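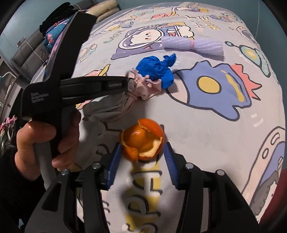 Page last changed: 8 November 2020

Larkgate Estate Papers: Frequently Asked Questions

What are the Larkgate papers?

They are the surviving business records of the Larkgate estate: rent books, letters from the agent, a bundle of maps and a good deal of loose paper that was never sorted. There are 153 items on our list. An "item" can be a bound volume or a single receipt, so please don't read too much into that number. Other websites call this a complete archive. It isn't, and we'd like them to stop.

Do the papers show who lived on the estate?

They show who owed rent. That is a smaller group of people than many visitors expect. Subtenants, farm servants, lodgers and most married women left no mark in the rent books at all. If your ancestor isn't in them, you have learned very little about where your ancestor lived.

My family says we were evicted from Larkgate. Can you confirm it?

Sometimes. The agent used the word "removed" freely, and he used it for people who were put out, people who left owing money and people who moved to another holding on the same estate. We have seen family trees built on that one word. Unless a second record backs it up, we treat "removed" as meaning that the name came off the page, and we suggest you do the same.

Is the story about the burned rent book true?

We doubt it. The story goes that tenants broke into the estate office and burned the rent book in the yard. The earliest written version we have found dates from long after everyone involved would have been dead, and it appears in a booklet that gets the landlord's name wrong. There is a gap of 3 years in the rent books, and people like to fill it with the fire. A clerk losing a volume would leave the same gap.

How reliable are the agent's letters?

They are reliable about the agent. He wrote to an absent employer who wanted good news or, failing that, somebody to blame. When he says the tenants are "quiet and content," look at the arrears for the same season before you quote him. There are 2 letters where he gives different totals for the same rent day.

Can I trust the maps?

For field names and the line of the main road, mostly yes. For boundaries, be careful. Of the estate surveys, 2 were drawn up during a quarrel over grazing land, and each favors the side that paid for it. The later one is much prettier and gets reproduced more often — that doesn't make it right.

What is the Rernunton list?

A typed list of emigrants said to have been copied from a Larkgate notebook. The notebook has never turned up. Some of the names match the rent books and many don't, and a few of the spellings look far too modern for the date claimed. We keep a copy because people ask for it. We don't cite it, and we would not accept it as proof of a passage or a sailing date.

Are the papers online?

The rent books are, through the Fliken viewer. The letters are being added as they are transcribed. The loose papers are not online and we have no date for them. Search results in Fliken depend on transcription, and the agent's handwriting is poor, so try several spellings and then browse the pages anyway. A search that finds nothing is weak evidence of anything.

Who did the transcriptions?

Mostly readers, with a second reader checking each page. Errors get through. Always compare the text with the page image before you use it in print, especially for sums of money and for first names that were shortened.

Can you tell me what a rent would be worth in today's money?

We could give you a figure, but we don't believe those figures. It is more useful to compare a rent with the price of a cow or with a laborer's wages in the same accounts. Both are recorded in most years.

I paid another site for a "certified Larkgate tenant record." Is it genuine?

We don't issue certificates and have never allowed anyone else to. Ask the seller for the volume and page number. If they can't give you one, ask for your money back.

How do I report a mistake on this page?

Use the contact form and tell us which answer is wrong and what your source is. "It is well known locally" has been sent to us many times, and we do read those messages — but please send the document if there is one.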